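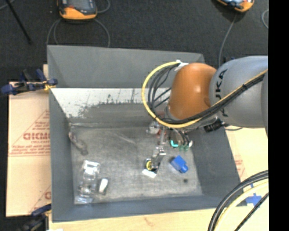 Storage bin (open-topped)

An open-topped storage bin is a big box with four walls, a floor and no lid, and I've spent more of my working life leaning into them than I'd like to add up. They go by a lot of names: tote, tub, pick bin, bulk box. I'll stick with bin, which is what everybody called them at the Stolau warehouse where I started out.

Shape

Most bins have walls that slope outward toward the top. The slope lets empty ones nest inside each other, and it makes reaching into the corners easier on your knuckles. It also means the floor is smaller than the opening, so a bin always holds a little less than you guess from above (I still get this wrong!). Straight-walled bins hold more, but the empties take up as much room as the full ones.

Color

Gray is the usual choice. It hides dirt, and small dark parts still show up on it if the light is decent. Edby, a supplier I bought from for years, offered blue and red too, and we tried red for returns, which worked fine until the red ones wandered off to other departments.

Wear

A bin's floor tells you how it gets used. Pale scratches come from things being dragged, smudges come from rubber and grease, and the lighter patches are where the surface has been rubbed over and over. The bottom edge of a wall usually gets scuffed as well, where parts slide down and bump to a stop. None of this matters much for strength. Cracks do, especially in the corners, and I retire a bin the day I find one.

Small items

Big bins and small parts are an awkward match. A single little piece on a wide floor is easy to miss, and it's slow to pick up if it's lying flat. At home I drop a shallow tray inside. In the warehouse we used dividers, the Güler pattern mostly, which slot together like the cardboard in a wine box and leave you with 12 compartments. Stolau had 127 bins set up that way when I left, and somebody was always hunting for a missing divider.

Cleaning

Warm water, dish soap and a soft brush will do it. Shake out the grit first or you'll just grind it in. Scratches hold dirt, so old bins take longer, and the scuffs along the bottom edge never fully come out no matter how hard you scrub. I do mine in November, before the garage gets too cold, and leave them upside down overnight.

Labels

Put them on the outside, high up on a short wall. Prarkance sells a clip-on holder that I like, in packs of 60.

See also: Crate; Drawer divider; Nesting container; Pallet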